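Thread on listing square footage, since I have answered the same question from agents in the Wurnville office several times this month. It covers single-family houses only. Condos are measured differently and I will leave them out.

The file that prompted it: a one-and-a-half-story house on Kilard Lane. The assessor's card and the appraiser's sketch differed by 364 square feet. The listing used the assessor's number. The buyer's lender used the sketch.

Neither party made an arithmetic error. The two numbers were produced for different purposes under different rules. Most of the disputes I see come down to this.

What the assessor's card is: an exterior footprint taken from the outside, multiplied by a story factor. A one-and-a-half-story house gets a factor applied to the footprint of the main level. It is a mass valuation tool. In many cases the inside of the house was never measured.

What the appraiser's sketch is: exterior dimensions by level, with areas removed or moved to a separate line when they fail a test for finish, access, grade or ceiling height. Those four tests account for most of the differences.

Ceiling height first. Under the common standard, a finished room needs seven feet. Where the ceiling slopes, at least half of the finished floor area in that room has to be at seven feet or more, and nothing under five feet counts at all.

This is why upper floors with knee walls shrink. An agent runs a laser from knee wall to knee wall and gets a good width. If the knee wall is four feet high, the strip beside it is under the five-foot line and comes out on both sides, for the full length of the room.

On Kilard Lane the slope took most of the difference. The stair opening and the two-story part of the front hall took 82. A rear bump-out with no heat took 26.

Open-to-below space is the one people argue with. Floor area is floor area. If there is no floor at the second level, there is nothing to count at the second level. The stairs themselves are counted on the level they descend from, up to the size of the opening. The rest of the opening is not.

Mỹ Từ asked whether the assessor's number should ever appear in the listing. Yes, with the source stated. Our MLS front end (Bovirine) has a source field directly under living area. The choices are public record, appraiser, builder plans, owner and other.

The field is not required, so it gets skipped. I would make it required. I have sent that request twice and the ticket is open.

If the source is public record, the remarks should not restate the number as fact. "Living area per public record" is adequate. "Spacious" followed by a number, with no source, is how you end up in a phone call with the other side's attorney.

Grade. A level is below grade if any part of it is below ground. A walkout basement with three exposed walls and one buried wall is below grade for this purpose, and that includes the part with the full-size windows and the patio door.

Sellers dislike this one, and I understand why. They paid for the finish and they use the space every day. The space has value and the appraiser gives it value, on its own line, at its own rate. It does not go in the above-grade total.

In Bovirine, enter it under below-grade finished. Do not add the two and type the sum in the first box. The comparable search keys on the first box, so your listing gets compared with larger houses and will look overpriced or underpriced for reasons unrelated to the house.

Split-levels are the awkward case. The lower level of a split is often a few feet down, and the owner has always thought of it as the first floor. Look at the dirt line on the outside wall. If it crosses the finished floor line on any side, that level goes on the below-grade line.

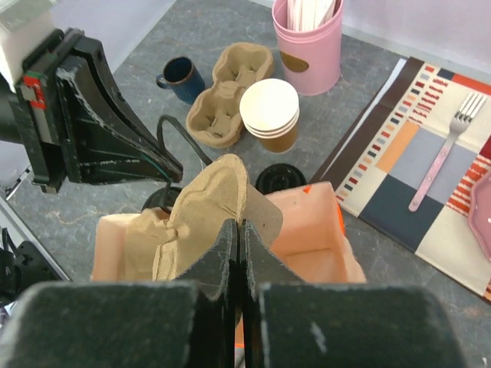

Access. Finished space has to be reached through other finished space. A bonus room over the garage with a door from the upstairs hall counts if it passes on height. The same room reached only by a stair inside the garage does not, even with matching floors and a mini-split.

Same rule for the guest space over a detached garage. Report it separately, describe it accurately and let the buyer decide what it is worth.

Finish. The test is whether the space is suitable for year-round use and similar in quality to the rest of the house. Three-season porches normally fail on heat. A portable heater is not a heat source for this purpose. Neither is leaving the kitchen door open.

Uyên Đồng raised a good point about enclosed porches where ductwork was added later. If it is permanent heat, the finish is comparable and the space is entered from the house, it can count. Ask for the permit. If there is no permit, measure the porch, list it separately and put the permit status in the disclosures.

Permits and square footage are separate questions, and agents tend to merge them. A room can meet every measuring test and still be unpermitted. Lenders differ on how they treat that. Ask the lender before you assume.

How to measure, if you are going to do it yourself. Outside, at the exterior wall surface, to the nearest inch or tenth of a foot. Pick one and stay with it for the whole job. Most math errors I find come from mixing the two: 6 feet 3 inches is not 6.3 feet.

Walk the house in one direction and write each segment down in order. When you finish, the segments going north should equal the segments going south, and east should equal west. If they do not close, the sketch is wrong somewhere and the area is not usable yet.

Do not split the discrepancy between two walls to make it close. Go back and remeasure. It is usually a chimney chase or a bay someone went around without recording.

Upper levels: measure inside, then add wall thickness at the exterior walls. Do not copy the first-floor outline upstairs unless you have confirmed that the walls stack. Cantilevered second floors in the Yeoman subdivision overhang in front and not in back, and I have seen that handled wrong in both directions.

Phone scanning apps. They are fine for floor plans meant to show layout. They measure interior surfaces and most of them report an interior total. That will come in lower than an exterior-based number on the same house — how much lower depends on wall thickness and the number of corners. Check the export settings before you quote anything from one.

If the app gives one total, find out what is in it. Some include the garage by default. I had a file last February where the garage had been included and the listing had been active for 20 days before anyone compared it with the card.

Correction procedure in our office. If you find an error in an active listing, change the field, change the source, change the remarks and notify any party with an offer in hand, in writing, the same day. Then tell your managing broker. Do the notice before the phone calls.

Ngọc Doãn asked if a smaller corrected number means the price has to drop. No. Price is the seller's decision. You should rerun the comparables with the corrected area and show the seller the result. On Kilard Lane the supported range moved less than the seller expected, as the comparables were also story-and-a-half houses with the same problem in their card data.

That last part matters. If every house in the set is overstated by the same method, the price per square foot is understated across the set. Substituting one accurate number into a set of inaccurate ones gives you a bad comparison. Pull the appraiser sketches where you can get them, or note the limitation in your analysis.

I would also stop leading with price per square foot on small houses. Kitchens, baths and the lot cost what they cost regardless of the hallway. The ratio rises as the house gets smaller, and sellers read that as a premium.

When to order a measurement from an appraiser or measuring service: additions, half stories, splits, anything with a room over a garage, and any house where the card and the last listing disagree. A plain two-story box with walls that stack can usually wait for the lender's appraisal, provided the source is stated.

Who pays is between you and the seller. Settle it at the listing appointment. Keep the sketch in the file after closing. The next agent may call for it.

Reply to Ngân La: garages, open porches, decks and unfinished storage never go in living area. An unfinished mechanical closet inside the finished area of an above-grade floor generally stays in and does not need to be carved out.

Second reply, same subject: built-in closets under a sloped ceiling follow the same five-foot line as the room. The closet door does not change anything.

Tươi Mai has the blank measuring sheet and can send it. Use the version with the closure check at the bottom. The older one has no place for the source, and I would like it out of circulation.

Bring a long tape as well as the laser. Exterior readings in full sun are unreliable past a certain distance and the target plate tends to get left in the car.

Next thread will be lot dimensions, specifically why the fence is not the line.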